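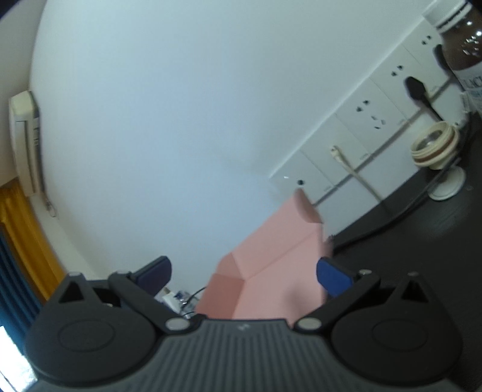
Josiane Lecomte wrote after the November talk to say I was unfair to the tidying people, that she had cleared her spare room with one of their books open on the bed and had slept better ever since, and would I please say so next time. So I'm saying so. I believe her about the room. I believe her about the sleep as well. My trouble is with the "ever since", and with what the people selling the books do with a letter like hers.

Does clearing out do what they say it does?
Notes for Ruscombe, June 23, 2018
Forty minutes, then questions. Water on the left. Don't read out the slides.

1. Start

Ask who owns a book on tidying. Ask who knows where it is. (Pause. Don't hurry them.)

Say what I'm not arguing. I'm not in favour of mess. I lost a passport in my own kitchen and found it in a tray of seed packets. A drawer you can close is better than a drawer you can't. If the claim stopped there I would have stayed at home tonight.

The claim doesn't stop there. Read the back cover of any of them. You will think more clearly, spend less, argue less with whoever you live with, lose weight in one case. Those are claims about the world and somebody ought to have checked.

2. The 60 per cent

Slide: the Vemard leaflet. Give people time to read it.

Vemard make storage boxes. Their leaflet says 60 per cent of people felt calmer after a clear-out. I wrote and asked how they knew and, to their credit, they sent me the questionnaire. They had asked 104 people, all of whom had bought boxes from Vemard and sent back the card that came with them.

Go slowly through this part, people lost it last time.

Who isn't in the 104? Anyone who never sent the card back. Anyone who gave up halfway and shoved the lot under the stairs. Anyone who took the boxes back to the shop. I would expect a keen tidier to return a card and a fed-up one to lose it, though I can't prove that either.

Then the question itself. "How much calmer did you feel after your clear-out?" The answers offered were a lot, quite a bit, a little and no different. There was no box for "worse". A man who had thrown out his late wife's letters by mistake would have had to tick "no different".

And when were they asked? The same week. I feel calmer the same week I do almost anything I have been putting off. I felt marvellous after the dentist.

If short of time, skip to 4.

3. The app

Jilleck is the one where you log each thing as it leaves the house. It gives you a running total and a little chart. I used it for 3 months, which is longer than I wanted to, and my total came to 884.

Sounds impressive. Let it sound impressive for a second, then show the list.

Most of it was paper. A single takeaway menu counts the same as a wardrobe. I caught myself splitting a box of old screws into separate entries so that the chart would go up. The app has no way of telling it what came in through the front door during those months, so a house could be filling up while the chart said it was emptying. Mine, I suspect, stayed level.

People do like the chart. I liked the chart! I would only say that liking it is one thing and having a tidier house is another, and Jilleck's adverts slide from the first to the second without a join.

4. The Carbone method

Careful with the tone. Somebody in the room will swear by it.

The rule in Carbone is that you empty a whole room on to the floor and only put back what you would buy again today. I've no quarrel with the first half except for my knees. The second half seems to me a bad test. I wouldn't buy a fire blanket today. I wouldn't buy my spare spectacles, or the long johns, or the big pan. The question treats your house like a shop, and quite a lot of what a house holds is there for the day you hope won't come, or comes once a year with the relatives.

The defenders say you are meant to use common sense. Fine. But if common sense is doing the work, I'd like to know what the method is for.

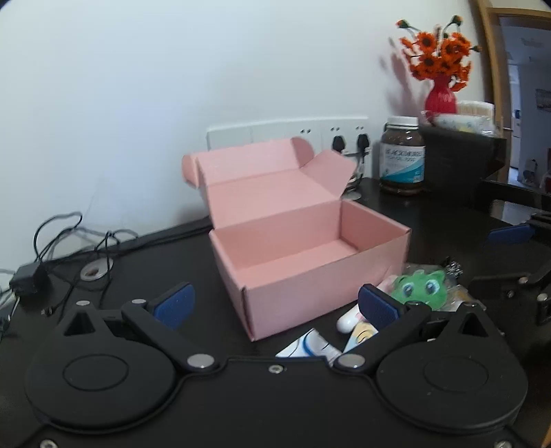 The other defence is that it worked for a friend. It usually did work for the friend, too. What I never get to hear is how things stand a year later, and I've stopped being polite about asking. Of the people I have put it to, some said the room was still clear, some changed the subject, and one told me it was clear apart from the bed. That's gossip and no better than Vemard's leaflet, so I won't put a figure on it. I mention it to show how easy the question would be to ask properly, if anybody selling a method cared to.

5. What would change my mind

Somebody always asks, so get in first.

Take a decent number of households. Let half of them clear a room now and tell the other half to wait a year. Draw lots for which. Ask both halves the same plain questions at the start, in the middle and at the end, with "worse" as one of the answers. Chase up the ones who go quiet, they matter most. Have it done by someone who doesn't sell boxes.

If the clearers came out ahead at the end of that year I would stand up here and eat the leaflet.

I have looked for such a study. There may be one I've missed, and I would be glad of the reference. Write it on the sheet by the door.

6. The bit about money

Only if they're still awake.

Add up what a clear-out costs: the book, the boxes, the labels, the trip to the tip, then buying a second potato ricer when you find you did need it. None of the books do this sum. Mine would have been cheaper if I'd used the shoeboxes I threw out in week one.

Expect the objection that nobody has to buy the boxes. True, and the leaflet prints the order form on the back.

7. Questions that came up last time

Charity shops: yes, give things away, do ask what they take before you load the car.

Children's drawings: I don't know. Ours are in the loft.

Is it different if you're moving house? I think so, yes. There's a van and a date, and you find out very quickly whether you got it wrong.

Hoarding: stop and answer this one seriously. It's a different matter from an untidy spare room, it can be an illness, and a talk like mine is no help with it. Say that their GP is the place to start.

Give Josiane the last question if she has come. Leave the projector on for the next speaker.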